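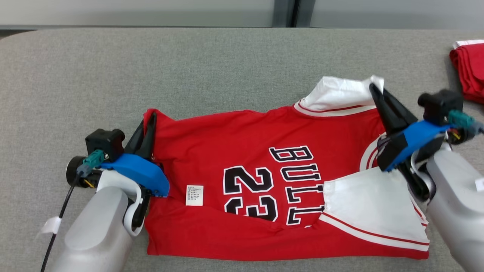

Visits > Workshops and Warehouses > Forkstead

A morning at the Clasasano clothing sort, Forkstead

December 27, 2022

Clasasano takes in used clothes from drop-off points across the county and sorts them in a former dairy on Ulloa Street. It opens to visitors twice a year. I went on the winter open day, which was free but needed a ticket.

You come in by the loading door and follow a painted line to the weighing area. A board there gave the previous month's intake as 3,791 pounds. From there the clothes go to the first sort, where coats, knitwear, denim and sportswear are split up, and then on to checking and folding.

I spent most of my time at the sportswear end. Basketball jerseys are a nuisance to fold. The fabric slides, the armholes are wide, and the trim curls back on itself. The red one with the black 23 had its white parts turned over the front, so only BULL showed of the team name - the rest was under the fold. Care labels get checked too, and the print on them is tiny.

The house method is to get the jersey flat first, smooth the creases out toward the hem, then bring the sides in to the width of a card template. Numbers stay on the outside so buyers can find them on the shelf. Visitors could try it on a practice pile. Mine came out crooked.

The last stop is the shop, with 254 rails and shelves on the floor plan, all numbered. T-shirts were $2 and jerseys $7. I bought a gray sweatshirt.

Parking is tight and the building is cold, so dress for it. The tour takes up to 2 hours if you stop at every station. The next chance to see the place is a short evening opening in January.

Comments (3)

funbridge_mom: Do they let kids try the folding? Mine would like the sports stuff.

Tallgrass: We took ours last summer and they were allowed. Bring a snack, the cafe was closed.

rk1960: They moved the shop entrance to the side, the old map is wrong.

Related
Funbridge toy fair: what we saw
Inside the Forkstead paper mill
Open days coming up in January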